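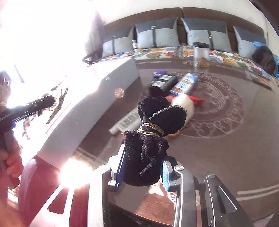
Vekico Craft Fund
Interim report, Stadik Weaving and Basketry Workshop
July 25, 2024

1. Period covered
The report covers work from February to the date above. The grant supports a body of new woven pieces in willow and split ash, along with a written record of the techniques used.

2. Work completed
Two large wall panels are finished. Both use a twill weave on an ash frame, with willow weavers soaked and mellowed overnight before use. The first panel took 1556 weavers after sorting. The second was woven at a closer spacing and needed a stiffer rim, which was lashed and then pegged.

Dye tests are complete for walnut hull and madder. Walnut gave an even color on ash at all strengths tried. Madder was uneven on willow with the bark removed, and it has been dropped from the remaining pieces.

3. Materials
The spring order from Baxter arrived three weeks late and contained a high share of short rods. Around 300 were set aside for small bases. The balance of the order was usable. Storage has been moved to the north room, where humidity is steadier.

4. Spending
Materials are over budget by $700, due to the replacement rods. The difference has been covered from the equipment line, where the used shaving horse cost less than planned. No change to the total award is requested.

5. Exhibition
Fonance has confirmed wall space for the panels and asked for hanging weights and fixing points. Weights have been sent. Fixing points will follow once the rear battens are fitted.

6. Remaining work
The third panel is laid out and the stakes are cut. The technique record is drafted through the section on rims; the sections on joins and dyeing are still in note form. Diagrams will be redrawn at a larger size, as the line weights did not hold up in the test print.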